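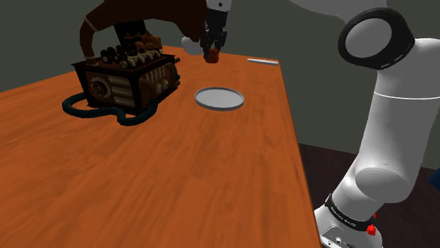

Neue Heimat für alte Klänge: Helgate-Sammlung öffnet im November

Was für ein Zuwachs für Pudthorpe! In der früheren Weberei Howells öffnet im November eine Dauerausstellung über mechanische Musik, und schon der Probelauf vor geladenen Gästen hat gezeigt, wie viel Leben in den alten Walzen, Lochbändern und Blasebälgen steckt. 676 Stücke umfasst die Sammlung Helgate, von der winzigen Spieldose bis zur Jahrmarktorgel, die im Erdgeschoss einen ganzen Raum für sich bekommt.

Zusammengetragen hat sie der Uhrmacher Dilwyn Prothero, der vor 21 Jahren mit einer defekten Drehorgel vom Flohmarkt anfing. "Ich wollte bloß wissen, warum sie beim dritten Lied immer hängen blieb", erzählt er und lacht. Das dritte Lied läuft inzwischen tadellos - beim Probelauf wurde es gleich zweimal verlangt.

Besonders schön: Zwölf Instrumente werden regelmäßig vorgeführt, immer um 11 und um 15 Uhr. Restauratorin Bohdana Stasiv hat dafür Ventile neu beledert, Stimmzungen gereinigt und rissige Bälge ersetzt. Ihr Liebling ist die Tisorska, ein Tischorchestrion mit Glockenspiel, das jahrzehntelang auf einem Dachboden stand und einen herrlich warmen, leicht näselnden Ton hat.

Dazu kommt ein Archiv mit 1.747 Notenrollen, die Precious Ntuli nach und nach digitalisiert. Wer zu Hause noch Rollen liegen hat, darf sie gern mitbringen und vor Ort anhören (bitte vorher anmelden, der Abspieltisch ist begehrt).

Für Kinder gibt es eine Werkbank, an der sie eigene Melodien in Papierstreifen stanzen und gleich abspielen können. Der Eintritt ist im ersten Monat frei, danach gelten die Preise des Heimatmuseums. Das Café im Hof macht zur Eröffnung um 10 Uhr auf.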